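Wustmont Furniture Workshop
Course handout, unit 5: Drawers in small cabinets
Issued 17 Jul 2018

Purpose of this unit

The unit deals with a single drawer set in the base of a painted cabinet. It covers the parts, the fit, the front and the handle. Hinged doors are left to unit 3.

Terms

Carcass: the body of the cabinet, without doors or drawers.
Base: the lower section that carries the carcass. In the cabinet used for this unit the base is dark brown wood and the carcass is cream.
Drawer front: the face of the drawer.
Sides: the two long walls of the drawer box.
Bottom: the flat panel inside the box.
Clearance: the gap between drawer and opening.

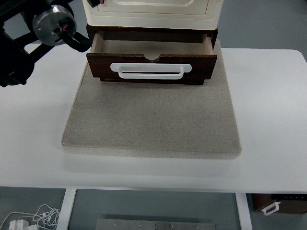
A drawer box is normally made from paler stock than its front. The front is chosen for appearance and matched to the base; the sides and bottom are chosen for stability and cost. Where the two meet, the joint must take the full pull of the hand, and it is the first joint to fail in cheap work.

Clearance

Measure the opening at both ends and at the middle, and work to the smallest reading. Timber takes up moisture, so a drawer fitted tightly in February may bind by midsummer. Record the readings on the Ristik sheet before planing. Remove material from the sides only. Do not plane the front until the box runs freely without it.

Test the run with the drawer empty, then with the 183 g weight from the bench set. Pull from the centre first, then from each end of the handle. A drawer that racks when pulled from one end has too much side clearance or is too short for its width.

Work on a padded surface. A felt pad protects the base and stops the cabinet sliding while the drawer is drawn out. 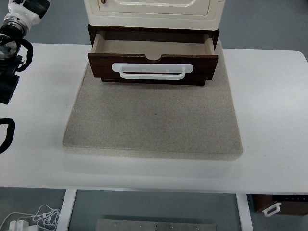

Fronts and openings

Two means of opening are common: a notch cut in the top edge of the front, and an applied handle. A semicircular notch is cut before finishing and sanded by hand. It weakens the top edge slightly, so it is kept shallow and set on the centre line.

An applied handle may be fitted to a front that already has a notch. Set it below the notch and leave room for the fingers behind the grip. Mark both fixing points from the centre line. Measuring in from the ends carries any error in the front over to the handle.

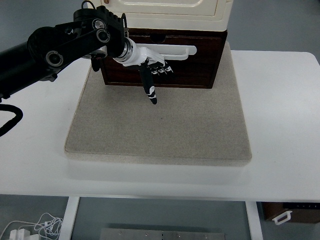 Fig. 3. Drawer front with top notch and white bar handle.

Exercise

1. Draw the front at full size and mark the centre line.
2. Place a handle 17 mm below the notch.
3. State which faces you would plane if the drawer bound on the left side only.

Hand in the drawing with the completed Ristik sheet. Unit 6 uses the same cabinet.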